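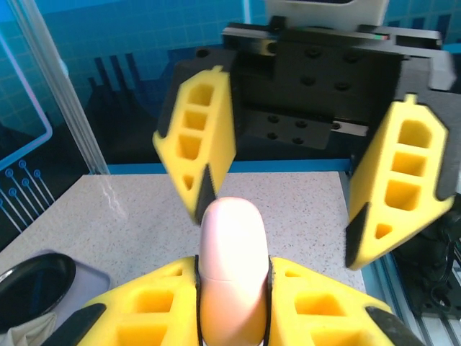 Two arms on the price list, one arm in the brochure

By Honeylyn Dagdag

Since July I have been asked three times whether a small firm should take the Velley table cell from Bondel. My answer is a slow yes, with some complaints which I would like to put in writing.

The offer is simple to explain. You receive a closed cell with two arms, a camera at each wrist, and soft yellow fingers which can be changed by hand. Bondel delivers it, connects it and trains your people for 2 days. After this you pay 300 a month for support, on top of 3,000 for the installation. For a company of our size at Cellumport, with 32 employees, this is a serious sum, but it is less than I expected.

What I do not like is how the sellers speak about the second arm. In the brochure it is always "collaborative", and the word covers many different things. Sometimes both arms must work together. Sometimes one arm holds a thing while the other stands open in front of it, and this is also a kind of work, but the customer should be told how much of the day will look like this.
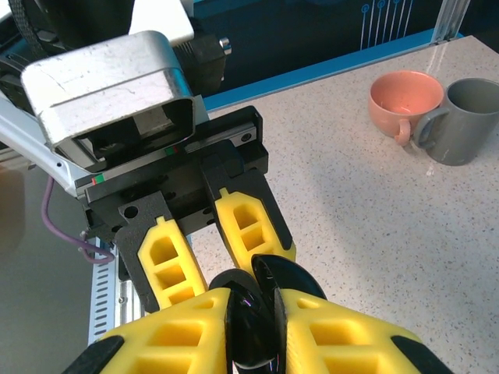
The fingers, on the other hand, deserve more praise than they get. I have worked for years with hard metal jaws, and each new product meant a new pair of jaws and a letter to the supplier. A finger with openings in it can give way a little where it meets a round side. I would not trust it with something heavy or with a sharp edge, and Bondel's own manual says the same on a page which few buyers will read. But for light goods with curved surfaces, I would choose it before anything else in the catalogue.

My colleague at Rondonuwu disagrees with me. He thinks that a customer should test only with his own parts, from the first Wednesday, and that mugs and trays on a demonstration table are a kind of theatre. I understand him. Still, I find household things useful for a first judgement. All of us know how a mug should be picked up, and so everyone in the room can have an opinion, including the people who will later stand beside the machine. 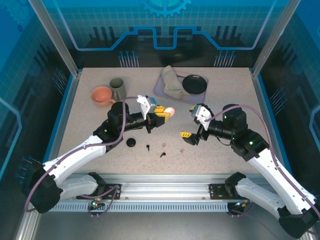 The Velley cell with both arms over the table; the left gripper holds a small pink ball.

Please ask also about the small parts. It is easy to be pleased with a ball or a cup and to forget the pegs and pins, which in our trade are the real work. The contract should name the smallest part the cell is expected to take, in millimetres, and who pays for the hours if it does not succeed. In the draft I was given, this line was missing. Bondel added it when I asked, without any argument, and I count this in their favour. 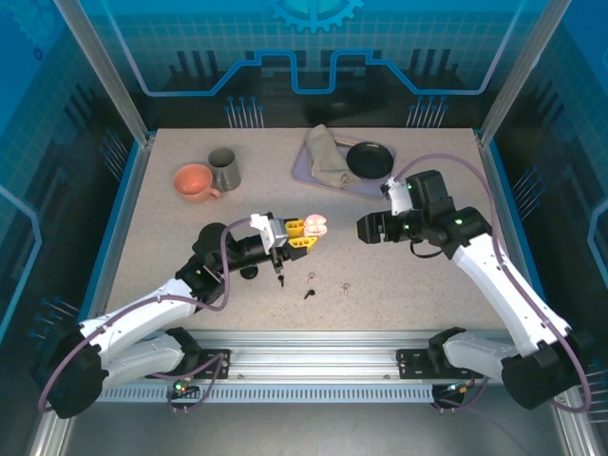 Then there is the matter of the support fee. Three hundred a month sounds modest until you read that it covers telephone help only between nine and four. Our second shift begins at two, so half of it would be working without anyone to call. I would rather pay somewhat more and have an answer in the evening. A smaller firm with one shift will perhaps not care.

So I say yes to the cell, if the contract is corrected first and the training days are not cut short. I would also ask Bondel to print a new brochure, with fewer adjectives and a table of part sizes on the first page.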